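Draughts and Heat Loss in a Rented Terrace: Is Secondary Glazing Worth Fitting?
Project report, Building and Energy module
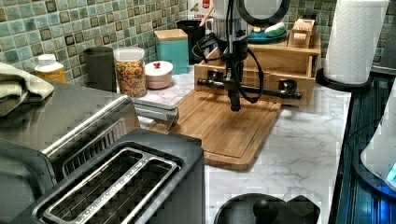
Kitchen worktop with toaster and storage jars, tiled wall behind.

1. Background

The house is a two-storey terrace on Gistoswood Road with solid brick walls and old timber sash windows. The landlord will not replace the windows, so the project looked at what a tenant can fit and later take away. Double glazing was left out for that reason. The question was whether a sheet of secondary glazing on the room side makes a difference that can be measured, and how it compares with plain draught strip.

Three rooms were used: the kitchen, the front bedroom and the back bedroom. Each has one sash window. The kitchen window is the smallest and gets the least sun.

2. Materials

Two products were tried. The first was the Funura clear panel kit, an acrylic sheet held to the window surround with magnetic tape. The second was Staltora brush strip, which is pinned along the edges of the sash and closes the gap where the two halves meet. Both were bought from the Talebi hardware shop. The panel kit cost a good deal more than the strip and took most of an afternoon to cut and fit.

The front bedroom had the panel, the back bedroom had the strip, and the kitchen window was left as it was.

3. Method

Air and glass temperatures were taken in each room every evening for 14 days in the cold part of the year. Heating was set to 20 degrees in all rooms and doors were kept shut for an hour before each reading. The glass reading was taken at the centre of the lower pane, or at the centre of the acrylic where the panel was fitted. A smoke pencil was held along the frame to look for moving air. It was done at the start, before anything was fitted, and again at the end.

The kitchen readings were harder to keep fair. Cooking warms the room quickly, so they were taken before the evening meal. On 2 evenings this was missed and those readings were thrown out.

4. Results

The room-side surface of the panel was 3 degrees warmer on average than the bare glass in the kitchen. The back bedroom glass was no warmer than the kitchen glass. This was expected, as brush strip does nothing to the pane itself.

The smoke test gave a different picture. Before fitting, smoke was pulled sideways at the meeting rail in every room. Afterwards it rose almost straight in both bedrooms. The kitchen was unchanged.

Some condensation formed between the panel and the old glass in the front bedroom. It cleared when the panel was taken off and the sill wiped down, but it came back within the week.

5. Problems with the work

The rooms are different sizes and face different ways, so the comparison between them is weak. It would have been better to take a full set of readings in each room before fitting anything. Gas use was not recorded room by room and no claim is made about savings on the bill.

6. Recommendation

Brush strip should be fitted first. It is cheap, quick and can be removed with a small screwdriver. The panel suits a bedroom with a large window, provided the sill is checked for damp. Further readings would be needed over a whole winter, with the panel moved to the kitchen for part of it.

Submitted 13/08/2020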